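How to Clear a Medicine-Strewn Coffee Table (and Keep It Clear)

If your living room table has turned into a second medicine cabinet, pull up a chair, you're in good company!

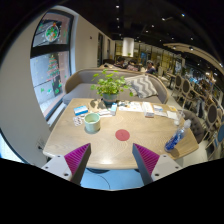 Tablets, boxes and paperwork sharing the table with the plant.

My friend Kumudini Weerakoon got me started on this after we'd both had a long winter of colds, and I've done it the same way ever since. Give yourself 30 minutes and a cup of tea.

Start with the papers. Gather every sheet into one pile and read each one before you decide anything - I once recycled a pharmacy leaflet I needed the very next morning. Keep what's current, and fold it in with the box it belongs to.

Next, the tablets. Any blister pack lying by itself goes back in its own carton, and if you can't find the carton, set the pack aside and ask your pharmacist about it. Check the dates while you're there. Anything expired goes in a bag for the pharmacy take-back bin (ours in Hanamville is right by the door).

Bottles should be capped tight and stood upright, somewhere high and dry if you have little ones visiting. Cups and glasses go to the kitchen.

Now wipe the top with a soft, barely damp cloth, going along the grain if it's wood, and lift the plant to get under the pot. Put the plant back and give it a little drink if the soil feels dry.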